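Forum > Software > Perception & State Estimation
Thread: SLAM poses jump when both grippers are low over a white table

jemel_tooling wrote:
Okay, I need a sanity check before I rip out half my pipeline. I'm running visual-inertial SLAM offline on wrist views from two hand-held grippers, then turning the trajectories into relative poses for policy training. Up high everything is lovely. Get down near the tabletop and the left and right tracks drift apart, then snap back by a few centimeters when the room comes back into view. I have 109 episodes in this batch and 63 of them trip my jump check (anything over 2 cm between consecutive poses). Same settings gave me almost none on our old brown bench!

I already redid the camera intrinsics and the IMU time offset, so please don't make me do those again. Two views from the batch: 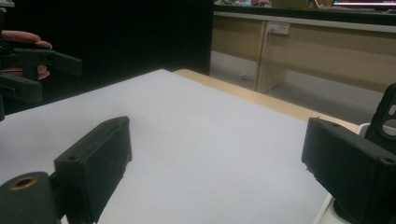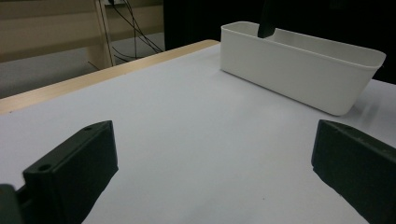 What bugs me is that the tracker never reports lost. It just quietly carries on with garbage and then relocalizes. I bumped max features to 2832 and all that got me was a slower run.

lindiwe_o wrote:
Raising the max does nothing if the detector can't find corners to begin with. Plain white surface, dark fingers that never move relative to the camera... where do you expect the features to come from? Are you masking the fingers? If you aren't, the tracker sees a bunch of nice crisp corners that stay put, decides the camera is standing still, and argues with the IMU until something gives.

jemel_tooling wrote:
I'm masking them, but with the mask from the old finger design. Ugh. Hang on, going to overlay it.

cludeo wrote:
I'd go a different way and stop doing SLAM on this. Print a tag board, lay it flat on the table, solve each pose from the tags. Took me one afternoon and I haven't thought about drift in months.

lindiwe_o wrote:
Disagree pretty strongly. If you train on views full of tags you either keep the tags around forever or you find out how much the policy was leaning on them. Tags for the mapping pass, sure. Then pull them and localize against the saved map.

cludeo wrote:
My policy runs fine without them, but I did crop pretty hard, so fair enough. I still think you're overselling how bad it is.

manriquez_k wrote:
Small thing about having two grippers: the other one is a moving object, and so is the hand on it. Both will grow features. Your outlier rejection handles that when there's plenty of background, but near the table there may not be enough static stuff left to outvote them. I run a rough segmentation on the second gripper and the hand and just dilate it a lot. Ugly, works for me.

jemel_tooling wrote:
Overlay done, and the old mask misses a strip along the top of both fingers, screw holes included. So yes, lindiwe called it. Regenerated the mask and reran the whole batch overnight: 63 bad episodes down to 17. Not zero, but I'll take it!

The leftovers are nearly all stretches where the two grippers get close together, so manriquez_k's thing is next. I'm also going to do a slow mapping pass of the room and lock the map instead of letting every episode build its own.

lindiwe_o wrote:
Lock it for sure. And log inlier count per frame next to the pose, then drop segments under a threshold before they ever reach training. Lerato Nkosi on our team has a little script for that, I'll ask if she minds me posting it.

cludeo wrote:
Post the script please, I want it too. Keeping my tags though.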